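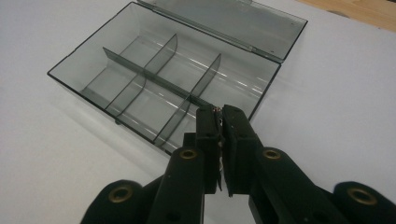 Support > Godari Arena > Ranked Play > Hero Changes

Rating after a hero rework

Print this page | E-mail this page

Posted by Siwan Landeg

I wish to ask how ranked rating is treated when a hero is reworked during a season. My rating with Jevell stood at 3,007 before the April patch. The hero page now shows a dash in place of the number and states that 9 placement matches are required. My overall account rating is unchanged. Please advise whether the earlier figure is kept, and whether matches played in the Lultembridge map rotation count toward placement.

Eluned Pritchard

When a hero receives a full rework, the hero rating is hidden until placement is complete. The earlier rating is retained and is used to select opponents during those matches. It is not reset to zero. Players should note the following:

Placement matches must be played in the ranked queue. All maps in the current rotation are accepted, including Lultembridge.

A match counts only if the hero is played for more than half of its length. Switching to Pugh in the final round does not void the match.

Matches ended early by a server fault are not counted and carry no penalty.

If the dash remains after the final placement match, sign out and sign in again before submitting a ticket.

Player 79

Same with mine. It came back lower than before. I would wait for the next patch.

Print this page | E-mail this page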